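El brazo que se alquila por meses

Cada cierto tiempo aparece una empresa que promete automatizar lo que hasta ahora hacían unas manos y un poco de paciencia. La última que ha llegado a mi mesa se llama Lendley y vende, o más bien alquila, un paquete que consiste en un brazo robótico de sobremesa con pinza, un programa para enseñarle tareas y un servicio de soporte. El cliente ideal, según el folleto, es el taller pequeño, el almacén de devoluciones, la empresa que recibe bultos de todas las formas y tiene que moverlos, separarlos o prepararlos para el envío. La cuota es de 1.430 euros al mes, con permanencia de un año. El folleto dice «desde», palabra que conviene leer siempre dos veces.

Llevo años escribiendo sobre maquinaria para pequeñas empresas y reconozco que parto con recelo. He visto demasiadas etiquetadoras milagrosas acabar debajo de una lona. Pero el recelo tampoco exime de mirar, y con Lendley he procurado mirar: me he leído el contrato entero, he hablado con dos clientes y he pasado una mañana entera delante del equipo.

Empecemos por lo que vende el comercial, que es la pinza. Los dedos son blancos, con el borde interior dentado, y se montan sobre una placa negra. Con cajas de cartón, botes y piezas rígidas, el agarre es correcto y yo no le pondría muchas pegas. El problema es que casi nadie necesita alquilar un robot para mover una caja cuadrada que siempre llega al mismo sitio; para eso hay soluciones más viejas y más baratas. La gracia estaría en los objetos blandos, abultados, con superficies que brillan y engañan, esos que cambian de forma en cuanto se los aprieta. Ahí es donde el folleto se vuelve poético y donde yo habría agradecido una tabla.

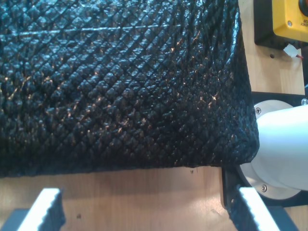 ¿Incluye la cuota mensual los recambios de los dedos de la pinza?

Solo el primer juego. Los siguientes se facturan aparte, a 236 euros el par, y el contrato los clasifica como consumible, de modo que el desgaste queda fuera de la garantía aunque se produzca durante el primer mes.

Me detengo en esto porque es el tipo de cláusula que no aparece en la demostración. Un dentado sujeta mejor que una superficie lisa, de acuerdo, pero también es lo primero que se gasta, y además obliga a pensar qué le hace a la mercancía. Si uno trabaja con cartón, le dará igual. Si trabaja con bolsos, cojines o cualquier cosa que vaya a parar a un escaparate, querrá saber cuántos artículos salen marcados. Lo pregunté por escrito. Me contestaron que «depende del material», respuesta impecable y completamente inútil para hacer un presupuesto.

De los dos clientes con los que hablé, uno está contento y el otro no tanto. Foncombe, que prepara pedidos para tiendas de decoración, lo tiene colocando cajitas en bandejas y piensa renovar. Me dijeron que el robot es lento pero que no les importa, porque lo dejan trabajando mientras el personal hace otra cosa. Me parece un argumento honrado. Dela Peña, un taller familiar de marroquinería, lo contrató para clasificar bolsos devueltos y a los cuatro meses lo tenía dedicado a mover estuches rígidos, tarea para la que nunca lo habían querido. Siguen pagando, claro, porque la permanencia es de un año y la penalización por salir antes asciende a 3.456 euros.

Entre esas dos experiencias hay una diferencia que el precio no refleja. Foncombe tiene a una persona en plantilla que disfruta cacharreando y que dedicó buena parte de septiembre a preparar el sistema. Dela Peña no la tiene, y dependió del soporte remoto, que atiende en horario de oficina y cierra a las cinco. Lendley presenta la puesta en marcha como una tarde de trabajo: se coloca el brazo, se le enseña la tarea varias veces, se deja que el programa aprenda y a producir. Lo de enseñarle es verdad que resulta sencillo. Lo de aprender ya es otro asunto, y casi siempre se resuelve enseñándole más veces.

Hay que hablar también del programa, que se llama Mastik y es la pieza que de verdad se está comprando. El brazo, al fin y al cabo, es un brazo, y hay muchos. Mastik recoge las demostraciones del cliente, las ordena y las convierte en un comportamiento que se puede repetir. La interfaz es clara, está bien traducida y no exige saber programar. Hasta ahí, nada que objetar. Lo que me molesta es que todo lo aprendido se queda en el formato de Mastik. Si al cabo de un año el cliente se va, puede llevarse los vídeos de sus demostraciones, pero el comportamiento entrenado se queda en casa de Lendley. Dicho de otro modo, las horas las pone el taller y el resultado lo conserva el proveedor. Habrá quien lo considere normal. A mí me recuerda a aquellos programas de contabilidad de los que no había manera de sacar un asiento.

Existe la opción de tener el sistema en local, para quien no quiera mandar vídeos de su taller a un servidor ajeno. Se anuncia en la última página, en letra más pequeña, y tiene un coste de instalación de 2.340 euros. Incluye la configuración del equipo y un día de formación, pero no el equipo mismo: el servidor, el conmutador de red y el armario corren por cuenta del cliente. Y un taller que nunca ha tenido nada parecido va a descubrir de golpe que esas cosas ocupan sitio, hacen ruido y necesitan que alguien sepa para qué sirve cada cable.

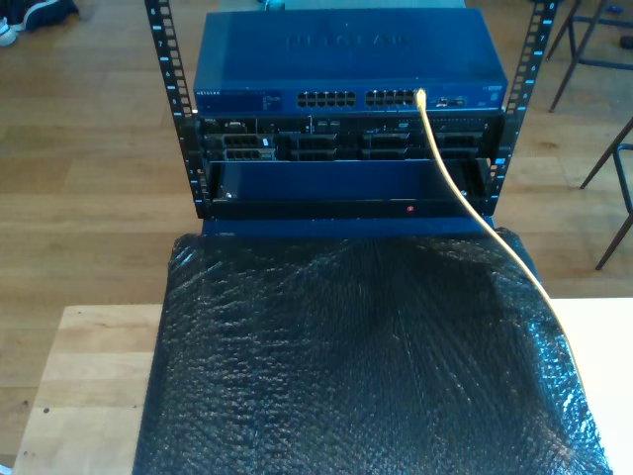
No digo que la opción local sea mala. Al contrario, si yo tuviera un negocio con diseños propios a la vista, sería la única que me plantearía. Pero entonces hay que hacer la cuenta completa, y la cuenta completa no es la del folleto. A la mensualidad se le suma la instalación, a la instalación el material de red, al material de red la electricidad y las horas de quien lo mantenga. Un comercial me aseguró que eso «se olvida una vez montado». Nunca he conocido un servidor que se dejara olvidar mucho tiempo, y menos en un local donde se trabaja con cartón, polvo y prisas.

Tampoco me convence el argumento de la mano de obra, que en esta clase de productos sale siempre tarde o temprano. El folleto compara la cuota con un salario y concluye que el robot cuesta menos. La comparación solo vale si el robot hace lo que haría la persona, y no es el caso. Una empleada de almacén mueve el bulto raro, contesta al teléfono, ve que falta una etiqueta y avisa de que hay una gotera. El brazo hace una tarea, a su ritmo, mientras los objetos se parezcan a los que ya ha visto. Puede que esa tarea merezca la pena. Habrá que demostrarlo con la tarea delante, y no con la nómina de nadie.

En seguridad, en cambio, me he encontrado menos motivos de queja de los que esperaba. El manual dedica un capítulo entero a la parada de emergencia y pide que quede siempre al alcance de quien esté trabajando. Está escrito en un español razonable y con dibujos que se entienden. Ojalá el contrato hubiera pasado por las mismas manos. Las condiciones de mantenimiento, por ejemplo, aparecen repartidas en tres anexos distintos, y para saber quién paga el transporte de una avería hay que leerlos todos y cruzar los dedos. Lo paga el cliente, por si alguien quiere ahorrarse el rato.

¿Lo recomendaría? A un taller como Foncombe, con piezas rígidas, volumen constante y alguien dispuesto a pelearse con el invento, le diría que pida una prueba y que la pida larga. A un negocio de objetos blandos le diría que espere, o que exija por escrito una prueba con su propia mercancía, elegida por él y no por el comercial, y con una cláusula de salida sin penalización durante los primeros meses. Lendley me ha dicho que esa cláusula «se puede estudiar». Pues que la estudien. Mientras tanto, yo no firmaría nada que llevara la palabra «desde» delante de la cuota y la palabra «consumible» detrás de los dedos.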